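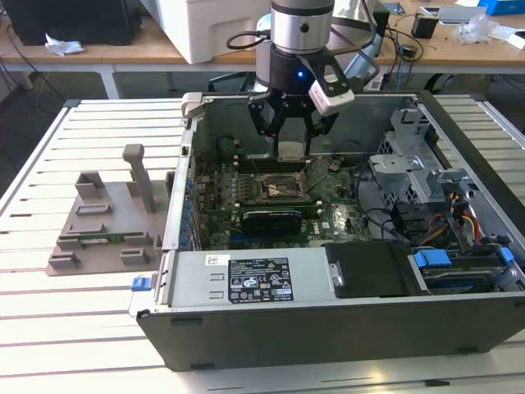
Robot Learning in Practice
Unit 7 notes: Teaching by demonstration, and what it costs

Read these before the lab. They replace the older handout, which was kinder to the subject than it should have been.

1. The claim

The claim you will hear most often goes like this. Programming a robot is slow and needs an expert. Showing a robot is quick and needs anyone with hands. So we should collect a pile of demonstrations, train a policy on them, and skip the programming.

Parts of this are true. Nobody wants to write out by hand every motion needed to service a desktop computer, with its latches, slots and cable bundles in a slightly different place in each model. But "anyone with hands" is doing a lot of work in that sentence, and the purpose of this unit is to make you suspicious of it.

2. Two ways of showing

Hand guiding (also called kinesthetic teaching). You take hold of the arm, the motors go slack enough to be pushed, and you walk it through the job. The joint positions are recorded as you go.

Good points: you can't ask the arm to do something its joints won't allow, and it takes very little equipment.

Bad points: your own hands and body are in the camera view for the whole recording. They won't be there when the robot works alone. People get around this by replaying the motion afterward with no person near and recording the camera then. Fine, if the replay succeeds. On a task with tight fits it may not, and a replay that lands a hair off is a recording of a failure with a success label on it.

Also, any force you feel while guiding is mixed up with the force you are putting in. Unless the sensing is arranged to separate the two, the force record is close to useless.

Remote control (teleoperation). You stand back and drive the arm with a second, smaller arm, a handheld controller or some other input device. The cameras see what they will see at run time, which is the main argument for doing it this way.

Bad points: you lose most or all of your sense of touch. Operators make up for that with their eyes, and this leads to the problem in section 4.

3. The task for this unit

Work inside an open desktop tower laid on its side on the bench, case opening upward. The arm has a two-finger gripper and a camera mounted at the wrist. Small parts are carried in the gripper over the motherboard, and a gray printed fixture plate stands to the left of the case with holders for boards.

Look at what is crowded into that space before you decide the job is easy. The processor socket sits near the middle with its metal bracket. The memory slots are on one side of it and the graphics card on the other. Any path the fingers take down to the board has something next to it that should not be hit. A person does this with fingertips that give a little and feel a great deal. The gripper has two black fingers and whatever sensing you paid for.

Before you collect anything, write down what counts as done. "Part placed" is not good enough. Placed where, facing which way, seated or just resting? Students who leave this for later end up judging their recordings by mood.

4. What the recording leaves out

A demonstration stores positions, images and gripper commands. It doesn't store reasons. If the operator pauses over the board, the recording can't tell you whether the pause was for lining up, for reading a label, or for scratching a nose. The policy will learn to pause.

It gets worse when the operator can see things the robot can't. If you stand beside the bench and lean over to check a gap, you are using a view that appears in no camera. The data then shows a well-timed correction with no visible cause. A policy trained on it can only guess. The rule in our lab is that you drive from the camera feeds and from nothing else. Everyone agrees with the rule and everyone breaks it by the second hour, so turn your chair around.

5. Numbers, and how to read them

The Wustavik set used in the lab holds 2060 demonstrations. That sounds like plenty. Sort them by operator and by starting position before you are impressed. Many starts differ by less than a finger's width, and a set like that teaches the robot one trip very thoroughly.

The course's own trial on the Teltlow bench went as follows. We trained on part of the set and ran 100 attempts with the case exactly where it had been during collection. Results looked fine. Then we shifted the case a little and ran 22 more. I won't give you the second figure here, as you will be measuring it yourselves and I would like an unprompted answer. Bring a low expectation.

When you read a paper or watch a company video, ask:
Was the object moved between training and test, and how far?
Who reset the bench after each try, and how carefully?
How many recordings were thrown out, and on what grounds?
Is the video played at true speed?
Did one person do all the driving?

If the authors don't say, assume the answer that flatters them least.

6. When I would still use it

Demonstration does well where contact is gentle, mistakes are cheap and the goal can be seen from the cameras. Sorting loose parts is a fair case. Carrying a part to a spot above the board is probably another. The last bit of travel, where something has to go into something else, is where I would want a force sensor and a plain hand-written search motion. Mixed systems of this kind are dull to present and tend to hold up.

The Tsakiris notes in the reading pack argue the reverse, that enough data makes the hand-written part unnecessary. Read them fairly. Then look for the place where "enough" is defined.

7. For the lab

Read the Londeo controller sheet. The stop button comes first.
Each pair records its own demonstrations. Swap drivers halfway and note in the log where you swapped.
Keep the failures. Label them as failures and store them with the rest.
Log every reset, including the ones where you "just nudged" the case.
Write your prediction for the shifted case before you run it, in pen.

Reports are due at the end of September. Two pages, with the log attached. A report that says the method failed and shows where will be marked the same as one that says it worked.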